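right, thread on the fizzy drinks situation because three people have asked and I can't type it out again

so we moved into the Grismont building in July and the kitchen came with nothing. white tables, a tap, one socket that works. Garnet McKinnon said he'd sort drinks. Garnet's idea of sorting drinks is buying whatever is on offer and leaving it wherever he was stood at the time

by week two there were bottles on the windowsill, bottles on the printer, one in the post tray. half of them open. flat. who drinks flat pop at 9 in the morning (Harvey, it's Harvey)

new system – trays. bought 5 from the cheap place on Clilomlow Road, plastic, wipe clean, done. full bottles stand on a tray. empties come OFF the tray and lie down on the table. lying down = finished, don't pick it up hoping

Harvey Ouellet said this was overkill and he'd give it a day. we're on 13 days now Harvey

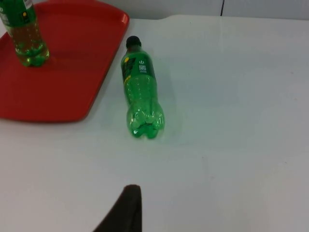 main thing is the rings. we had sticky rings all over the tabletops and the white shows evrything. now it's all on the plastic, you pick the tray up, rinse it under the tap, put it back. takes 20 seconds. I used to be in there with the scourer every evening like a mug

caps back on the empties please. there's always a dribble left in the bottom and it goes straight for somebody's sleeve

also don't squash them before they go in the bag. I know, I know, they take up less room. but the lot downstairs at Fiadzo have the deposit scheme thing and they want them whole with the label on. bag is on the back of the door, when it's full it goes down to them. we get nothing for it but they let us use their good fridge so be nice

fridge, since someone will ask – Modwood quoted us 700 for one with fitting. 700! for a fridge! so no, not yet. if you want it cold take it down to Fiadzo's before lunch and write your name on it

things still not solved: cups. where do the cups go. I put out a full sleeve on Monday and there were two left by the afternoon. am not accusing anyone but I can see into Garnet's van from my desk

anyway if you're setting up a shared kitchen just get trays. get a colour you can see from the door. ok back to work, cups thread another tme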